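Wednesday, handheld collection, Jolden task set

Started 9:15 with Ayantu. Target was 60 good demos of the two-handed pass before lunch. Got 47 kept, 13 binned. Most of the binned ones were tracking loss on the left gripper when the marker turned too far from the camera. Sunita's replay script catches these now, so we no longer have to scrub through each one by hand.

Calibration redone first thing. Left gripper was reading slightly open when fully closed, so I re-zeroed it and wrote the new offset in the Skonon config. Right gripper fine, left alone.

Ayantu wants the starting pose varied more. Looking at last batch she's right, we nearly always begin with both grippers low and close together, and the policy hesitates if it starts anywhere else. From demo 20 on we began high, wide or crossed, changing every few takes.

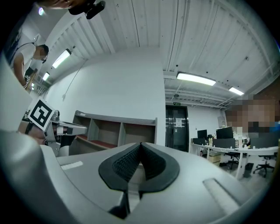

Pace matters too. When I get comfortable I speed up and the grasp phase shrinks to almost no frames. Abenezer plotted jaw width against time for January and you can see who was collecting just from the slope. Agreed to close over a slow count of two and hold before lifting.

Batteries: swapped once at 10:40. Card was full at demo 34, lost that take. Should be clearing it at the start of every session, please do.

Total for this task is now 200 kept. Waltraud will start a training run tonight on the lot, plus one without the old low-start demos to compare. Don't rename anything in the Workneh folder until it's finished.

To do
New finger pads, order from Cikadville
Ask Eyerusalem if she can do a left-handed set, all of ours are right-handed so far
Sort out naming for crossed starts, I've been using X and Ayantu has been using C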